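Visit Report: Brindar Pitching Center, March

We drove up for the open house at Brindar, the indoor throwing facility most of our college-bound pitchers ask about over the winter. The doors opened at 9 a.m. and the groups were kept small enough that questions got answered on the spot.

The building has 2 throwing lanes at full distance and a shorter cage for plyo work. Both mounds are portable units made by Grerka, with a replaceable clay insert at the landing area. Staff repack the insert after every 400 pitches. The slope checked out at regulation on the level we brought, and the landing area was firm with no visible hole.

Velocity and spin are logged by a Fluko tracking unit mounted behind each plate. Readings post to a wall display after a short delay, and each pitcher's file can be exported as a spreadsheet. The export lists release height, extension and spin axis. It does not list arm slot – that still has to be taken from side video. 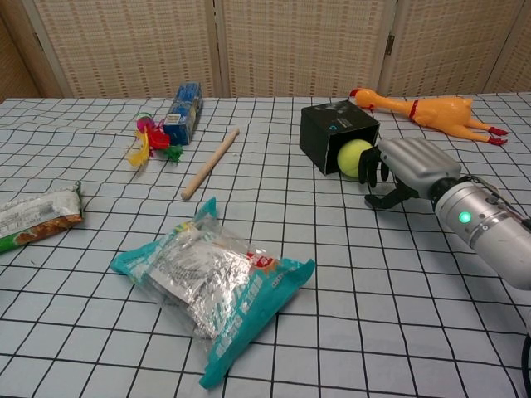 Tennis ball at the open end of the black box.

The arm care block was the most useful part of the morning. Pitchers work 60 seconds on and 60 seconds off through band pulls, wrist weights and light wall throws. Nobody picks up a baseball until the block is finished. Workload is tracked by throw count and intensity, and catch play is included in the count. Several programs we know still count only bullpen pitches, and the difference over a week is large.

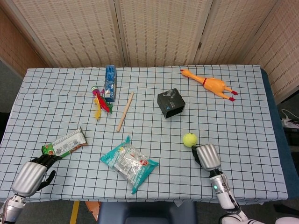
Return-to-throw plans are written in stages. A pitcher repeats a stage if soreness carries over to the next day, and drops back one if it lasts longer. Parents get a copy of the plan at the start.

Two drawbacks. Ceiling height over the second lane is low, so long toss has to be done outside, and the lot behind the building slopes toward the road. Catchers are also not supplied for evening slots – bring your own or throw to the net.

We plan to book the first lane for our older group next winter, with the Fluko exports sent to our own coaches.

Recent Reports
Tăng Indoor Complex: Cage and Turf Notes
Winter Throwing Schedule, High School Groups
Choosing a Portable Mound
Catcher Workouts: What to Bring
Summer Tryout Information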